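Filed under: Talks / Robot learning / Notes

Counting demos is easy. Speaker notes, 2024-06-17

Start without the title slide. Say who I am, say I work on the Bercombe data and that I've been grumpy about it since the first week. Thank Mirela Damasceno for the invite. She knows what I'm going to say and invited me anyway.

Opening claim, say it slowly: we have 2,810 demonstrations and I don't know how many we have.

Let that sit. Then explain. The number is a file count. A file gets written when the operator hits stop. It doesn't tell you whether the block ended up on the mat, whether the operator was any good, or whether the episode is the same as the one before it with the blocks nudged a little. When people quote the number at me I ask what's the unit, and mostly I get a shrug.

Quick background for people who weren't at the last one. All of this is in simulation. One arm, one table, small blocks, an orange mat. The task is to pick a block and put it on the mat. Colors and textures get shuffled between episodes, lights move, walls change. Operators drive the arm with a hand controller and we log everything. Freya Lambert built the scene generator and it's good work, I want to be clear about that before I complain about it.

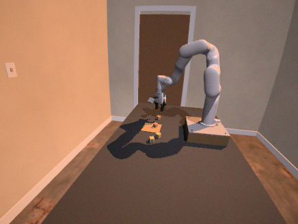
So, complaint one. Random is not the same as varied. The generator changes wall paint all day long and the policy could not care less about wall paint. What matters is where the blocks are compared to the arm, which way they're turned, how close together they sit. Two blocks nearly touching is hard for a two-finger gripper, you have to think about where the fingers go. Two blocks far apart is easy. Ask how many of our episodes have the target block close to a neighbor. I went and looked. In a sample I pulled by hand it was roughly 15 percent. And the operators, being sensible people, go for the easy block whenever the instruction lets them.

(If Lionel Goodall is in the room he'll say the instruction never lets them. It did until we changed the wording. Don't get dragged into it, move on.)

Shadows. I'll give the shadows their own minute. The arm throws a big one across the tabletop and it moves when the arm moves. A network will happily learn that a dark blob in a certain spot means "close the gripper now." It looks great in validation, where the light comes from the same set of directions. Shirley Sedgwick ran the test with the light swung to the other side and success fell by 49 points. Pause here. Somebody will ask whether that was one seed. It was 2 seeds. Yes, I would also like more.

Complaint two, the cameras. We log a room view and a view from the hand. Everyone likes the hand view because the numbers go up when you add it. Fine. But think about what it sees while the arm is traveling. A lot of tabletop, some mat, maybe part of a block, and the gripper's own fingers in every single image. Whether it helps because it sees the grasp better or because it's easier to memorize, I can't tell from our results, and I don't believe the people who say they can.
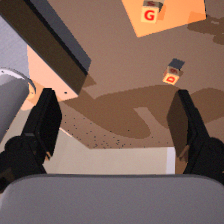 Complaint three is labels. We mark each episode success or fail, and the mark is made by a script that checks if the block center is over the mat at the end. That's all it checks. Block standing on its edge against the gripper, success. Block dropped from too high that happened to land right, success. I sat with Gareth Gosling and we watched a batch of "successes" at normal speed and argued over nearly all of them. We disagreed with each other too, which should worry people more than it does. If two adults can't agree what a good one looks like, the script hasn't solved it for us.

Slow down here, I always rush this bit.

What I'd do instead – and I've said this to the Clokell folks, who were polite – is stop collecting for a month. Use July for it. Write down the placements we don't have, go through the existing files and throw out the near copies, and have a person score a slice of every session the same day it's recorded. Then collect only to fill holes. It will make the headline number smaller. Somebody upstairs will hate that.

Objection I expect: "scale fixes it." Maybe. I've heard it for years and it's sometimes true. But scale of what? More of the easy block in the middle of the table is more of the easy block in the middle of the table.

Second objection: the Pilkington set was collected exactly this way and the policy works. Ask them on which table.

If there's time, show the Bolta controller trace with the jittery stops. If not, skip to questions. Leave the file count up on the screen.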